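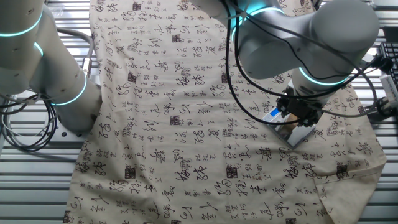 The Settling Time

The planner at Vodgate had one rule that everyone hated. After the gripper let go of anything, the arm had to wait 500 milliseconds before the next move. The number was in a config file with no comment beside it. It had come over with the Stikau code, and the person who wrote that had left in September.

I was told to get rid of it. The customer, Vomico, wanted 2,000 weighings a shift, and half a second each time was too much.

First I tried 200. The arms moved well and the log looked clean. Then I plotted the readings and saw that they had spread out – only a little, but in both directions. The planner was asking for the weight before the scale had made up its mind.

So I took the fixed wait out and wrote a check in its place. The wrist camera read the display, and the planner held the arm until the digits stopped changing. It took me 16 tries to get the reader to stop mixing up a one and a seven.

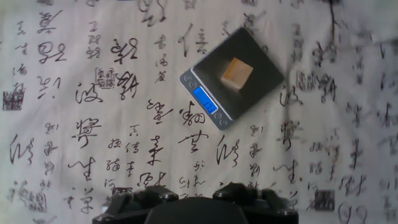
McPhee thought the check should have a time limit, in case the digits never settled. I said they always settled. McPhee asked what the arm would do if they didn't, and I had to look at my own code to find out.

It would wait. There was no way out of the loop at all.

I put in a limit and made it a named value. It needed a number, so I typed 500, and above it I wrote a comment that said where the number came from. Then I started the night run and went to get my coat.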